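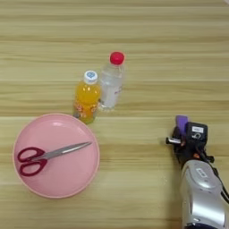
Reflexology training: weekend school with Ridov or the Lie home-study course?

Posted by Albane Caron

Hi all! Long-time reader, first proper post, and I'm so excited to be at the point where I can ask this.

I've been doing foot reflexology on family and friends for a couple of years now, all of it out of library books and one short evening class at our community centre in Tormont. My aunt started me off. She had it done all through a rough patch and said it was the only hour in the week when her shoulders came down from around her ears, and then she let me have a go with a book propped open beside us. I was hooked from that afternoon. I love the feet, I love the quiet, I love the moment when someone who's been chatting away stops mid-sentence and goes to sleep on you.

Now I'd like to train properly and take on a few paying clients, maybe a day or two a week around my job at the garden centre. I've narrowed it down to two.

The first is the Ridov diploma, taught in person over 5 long weekends. It costs $2200 with the manual included, and you do your practice sessions in between and bring in your write-ups. I went to their open evening in January and the tutor was a delight. She had all of us with our shoes off in ten minutes and corrected my thumb-walking on the spot (I'd been using the tip far too much, and my poor knuckle has thanked me ever since).

The other one is the Lie home-study course, $800, with recorded lessons and a workbook, and you send in videos of your own hands working so a tutor can comment. You can start whenever you like and take up to a year and a half. Both ask for 100 practice treatments before they'll give you the certificate.

Money isn't nothing, but I could manage either one. The weekends would mean swapping shifts and a long drive each way, and the home one would mean being disciplined at my kitchen table, where I am not always at my best! I'd love to hear from anybody who has done either, or who trained somewhere else and remembers what mattered. Also, is there any point in buying the Renov foot charts before I begin, or do the schools want you to use their own?

Thank you, thank you. I read everything here and this place is a treasure.

heelandtoe_marg

Oh, what a lovely spot to be in! I did the Ridov weekends and I'd do them again tomorrow, so take all of this as coming from a fan.

The biggest thing for me was the number of different feet. When you learn on your family you get to know five or six pairs really well and start thinking that's what feet are like. At my first weekend I worked on a retired postie with arches like a railway bridge, a dancer, and a fellow whose feet were so ticklish we had to begin with a firm hold through a towel. The reflex maps in the book look so neat, and then you meet a foot that's half the length of the chart and twice as wide, and you have to find the diaphragm line for yourself. Having the tutor put her thumb over mine and say "there, no, across a bit, there" taught me more than a month of reading had done.

Pressure is the other one. I was far too gentle. On a video you can see where a thumb is, but you can't see how deep it's going, and being on the receiving end of other students' work is a wonderful education. You find out what tentative feels like. You also find out what "I've been told to be firmer" feels like, ha!

Each weekend has its own flavour:

First one is anatomy of the foot, relaxation moves and thumb-walking until you dream about it.
Second is the zones and the full sequence on both feet.
Third is the hands (I didn't expect to use these and I use them constantly, they're brilliant for clients who can't get their shoes off easily or don't want to).
Fourth is client care, which means taking a history, when to say no, when to ask for a doctor's okay, how to word things.
Last is your assessment and a bit about setting up.

Please don't skim the fourth one in your head just because it's less fun. We spent a whole afternoon on what we can and can't say. You're offering relaxation and care. You aren't diagnosing anyone, and a tender spot on the foot doesn't mean something's wrong with the organ it's named for on the chart. Our tutor was very strong on that and I'm grateful to her, as people do ask! I have a sentence I use now: "That point's a bit tender today, is the pressure all right?" and then I carry on. If anybody tells me about a symptom that's bothering them, I ask whether they've seen their GP.

On practice treatments, start booking your guinea pigs before you enrol. I ran out of willing relatives well before I was halfway. The ladies from my walking group saved me, and after them my dentist's receptionist, and after her the receptionist's entire netball team. Write up each one the same evening. I left a pile of them and by the time I got to it I couldn't tell one left foot from another.

As for the drive, I carpooled with a woman from the next town over and she's now the person I swap treatments with every month. You can't buy that. Well, I suppose it was in the price.

Renov charts: I have the big wall one and I'm fond of it, the colours are cheerful and clients like looking at it. Ridov gives you its own set and the placement is a smidge different in a couple of spots (the shoulder reflex, for one), so I'd hold off till you've finished or you'll muddle yourself the way I did.

Sole Trader

Did Lie. It's good. The videos are clear and you can rewind, which you can't do with a tutor. Feedback took a while to come back over summer but it was thorough when it came, mine was two pages on one heel.

Check which association you want to join and ask THEM if they accept it. Do this before you pay. Some want a minimum number of in-person hours and some insurers want the same. I had to do an extra practical day afterwards that I hadn't budgeted for. Still came out well under the other one.

Get a decent stool. Your back will go before your thumbs do.

pebblebeach_practice

I trained at a different school altogether, years back, and I've since mentored quite a few students from both of the ones you mention, so I'll chip in from the side.

They turn out good people! I've had beautiful treatments from graduates of each. What I notice is that the home-study students often arrive with excellent theory and very tidy notes, and need a month or two to relax into their hands. The weekend students tend to be confident with the touch and then ring me up to ask where the adrenal reflex is. Both sort themselves out with practice, so I'd think about how you like to learn more than about the name on the certificate.

You say you're not at your best at the kitchen table. I'd listen to that. You also lit up when you wrote about the open evening, and I could feel it from here. If you can manage the fee without it keeping you up at night, I'd be inclined to go where you had that much fun with your shoes off.

There's a middle road too, if the shifts won't swap. Do the home-study at your own pace and find a local practitioner who'll let you come for treatments and swap notes. Pay for a session with them every few weeks and ask them to work on you slowly and talk you through the pressure. Most of us are thrilled to be asked. I know I am.

A few odds and ends from my own early days that nobody in class had time for:

Keep your nails shorter than you think they need to be, and check the thumb from the side as well as the front.

Warm your hands before the client takes their socks off. A wheat bag on your lap does nicely.

Go easy on cream at the start. You want to walk, and you can't walk on ice. I do the sequence nearly dry with a little powder and save the balm for the last few minutes.

Stretch your own hands between clients and limit yourself at first. Three treatments in a day was my ceiling for the whole first year, and I'm glad I kept to it.

Drink your tea while it's hot and let them lie there a few minutes longer. The settling time at the end is part of the treatment, and it's my favourite bit.

On insurance I agree with the post above, get the answer in writing. Also ask your council whether you need anything for seeing clients at home. Mine only wanted a form, but the rules differ from place to place.

Good luck, Albane! Tormont will be lucky to have you. Do come back and tell us which way you jump.

Comments

Albane Caron
You're all wonderful. I've emailed the association to ask about hours and I've rung Ridov to see if there's room in the next group. Marg, I had a good laugh at the netball team. I've got a choir I could work my way through!

tansy_and_thyme
Following this one, I'm weighing up the same two. Has anyone done the hands part as a separate day?

heelandtoe_marg
Tansy, yes, Ridov does let past students and outsiders sit in on the hands weekend if there are spaces. Ring and ask, they're friendly on the phone.

Sole Trader
Forgot to say, the Lie workbook has its own charts too. Don't buy the Renov ones yet.

mossy_kate
I did my practice treatments on nurses coming off night shift. Every one of them asleep before I'd finished the first foot. Highly recommend nurses.

Albane Caron
Noted on the stool and on the nurses!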